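Plalen Hand-Held Teaching Grippers (Pair): A Long Review After a Season of Use

By Letay Tufa

I have put off writing this one for months, mostly so I could say something useful about how the Plalen pair holds up, and partly (I'll admit it) because I kept changing my mind about the left one. So pour yourself some coffee, this may run on a bit.

If you're reading reviews of these, you already know the idea. You hold one gripper in each hand, you do the job yourself, and the recording goes off to teach the arms. We came to it from remote control. For a long time our small group drove the arms from across the room with a Volmont controller, and I was fond of that thing, I really was, but a new person needed 52 practice runs before they could pick up a cup without shoving it off the shelf. My colleague Mandla Mathebula got through 35 good recordings on his first afternoon with the Plalens. I couldn't believe it!

What I love first of all is the feel. You get the squeeze of the object right back through your hand, so you slow down naturally when something is light or tippy, and all of that care ends up in the recording. With the controller I was always guessing. The tips are grippy without being sticky, and I've had good luck with cups, spoons, folded cloths and the smaller sort of box. Thin cards are a struggle. Yolotzin Salinas can do them, but she has the patience of a saint.

Most of our work is tidying: things go onto a shelf, come off again, move one cubby over. It sounds dull, and some days it is, but shelves are a very fair test of a tool like this, with the reaching in and the turning of the wrists and the trying not to knock your knuckles on a divider.

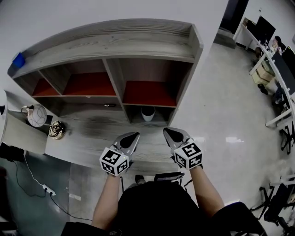
Two grippers at the gray shelf unit, and then a closer look at the tool in use.
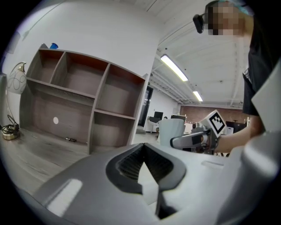
Now, the size. These are bulky, and in a narrow cubby you will feel it. I learned to come in low and straight and to let one hand wait outside while the other works, and after a week or so I'd stopped thinking about it. Julián Manzano, who has much bigger hands than mine, never did get comfortable and still prefers the Fernandes pair, which is slimmer but has a mushy trigger I can't warm to. Try both if you possibly can.

Tracking has been very good as long as I keep the marker cubes facing out and don't cross my arms. When I get lazy and twist a wrist all the way under, the path jumps and that run has to be thrown away. The manual mentions this in one small line on the last page, and I do wish they'd put it at the front. Wipe the markers with a dry cloth, too. A smudgy thumbprint cost me most of a morning in June.

My one real complaint is the weight. Twenty minutes is lovely, an hour is too much, and my left forearm lets me know about it at supper. We trade off now, and the recordings got better for it, with fewer of those tired little swerves at the end.

I bought the pair through Nistton for 400 dollars, with a spare set of tips thrown in, and I haven't needed the spares yet. Four stars from me, and it would be four and a half if the left trigger hadn't squeaked from the day I opened the box. A drop of silicone oil quiets it for a few days at a time.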